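How to write wall labels for a small contemporary art show

Wall labels usually get written last, in a hurry, by whoever has the laptop open. If you give them a week of their own they take less effort and need fewer reprints. The method below is the one we used for the Ultach open studios in Dudelthorpe, which had 35 works by artists with very different ideas about how much to explain.

Start with the facts. Ask each artist to send their name as they want it printed, the title, the year and the materials, all in one email. Don't copy from an old price list. Tibor Halász had changed two titles since his last show and we only found out at proof stage.

Next, decide on a word limit and keep to it. Sixty words is enough for most pieces. A film or a performance can have eighty. Artists will send more than you asked for (Mehrangiz Taheri's first text ran to 328 words) and it is your job to cut it. Send the cut version back for approval before you lay anything out.
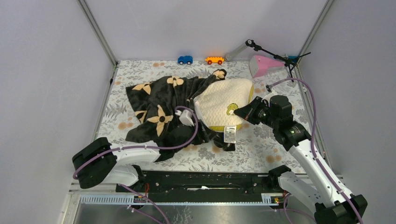 Write the first sentence about something the visitor can check by looking. Background on the artist, the theory and the funding can follow if there is room. Be exact about pattern and colour, as general words get skipped. "Patterned textile" tells people very little, whereas "black blanket printed with large beige four-petaled flowers" sends them back to look at the cloth. Avoid "explores", "interrogates" and "questions the boundaries of".

Materials lines cause the most arguments. List what is physically there, largest first, and use ordinary names. For video, give the running time and say whether there is sound. If a work was lent, put the lender on a separate line at the bottom.

Print one label at full size and tape it to the wall. We use 18 point type for the text and 24 for the title, on matt card. Read it from a metre and a half away, then ask someone who has not seen it before to do the same.

Fix labels to the right of the work, all at one height. Keep the file afterwards, with corrections marked, and save a large print copy for the front desk.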